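Brornley Maker Store, Stock and Packing Meeting
Minutes, February 13, 2018
Location: packing room, Jestembridge

1. Minutes of the previous meeting
Approved without change.

2. Shelving
Bay 7 has been re-leveled. The lower shelf is to hold cutting mats only. Paper rolls move to the rack by the door.

3. Blade supply
Kocabaş has confirmed order 2157 for spare blades. Stornetti quoted on the same item under reference 2442 with a longer delivery time. Agreed to stay with Kocabaş until May and then compare prices again.

4. Loan kits
There are 11 kits on the register. Return checks are being done at the counter, and the check sheet does not have a line for the bag itself. A line will be added for handles, seams and lining. Blades are to be fully retracted before a knife is packed. It was asked whether knives should go in a rigid case. No decision; carried forward.
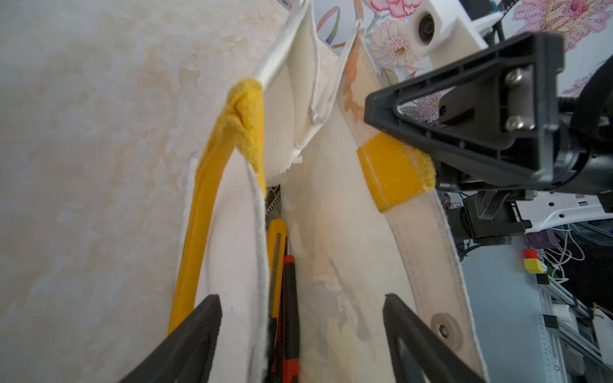
Tote bags remain in use for the loan kits for now. Knives are to be packed upright, with the slider end up, and the bag set down open on the bench for checking. Body color is to be written on the check sheet, as with the yellow knife and the orange-red one standing together in the cream bag. Frayed felt on a strap, such as the yellow piece on that bag, is to be recorded as wear and does not take the bag out of service. A loose rivet does.

5. Labels
Tie-on labels to replace stickers on all fabric bags. Stickers leave residue on the print.

6. Actions
Revise check sheet: counter staff.
Price rigid cases: purchasing.
Order tie-on labels: purchasing.

Meeting closed. Next meeting to be set by email.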